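The Long House (TV series)

The Long House is a reality competition series produced by Parus for the Oria channel. Housemates live together for 60 days under constant recording.
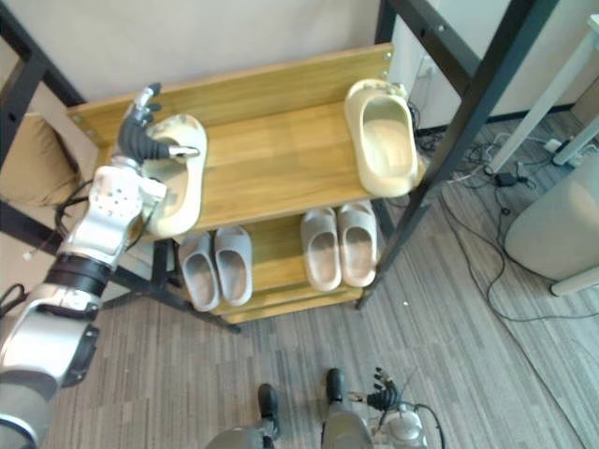 How are housemates evicted?

Viewers vote between the two housemates who received the most nominations, and the one with fewer votes to stay leaves the house.

Format

Nominations are made in private, and each housemate names two others. A captain, chosen by a weekly task, cannot be nominated. Discussing nominations is against the rules — the usual penalty is loss of the vote for one round.

Production

The series was developed by Tobias Alcantara and is filmed at Winik Studios. The first season opened in August, after auditions that drew around 3000 applicants. A second season was ordered in December 2025.

See also

Nakamura Island
List of Oria original programs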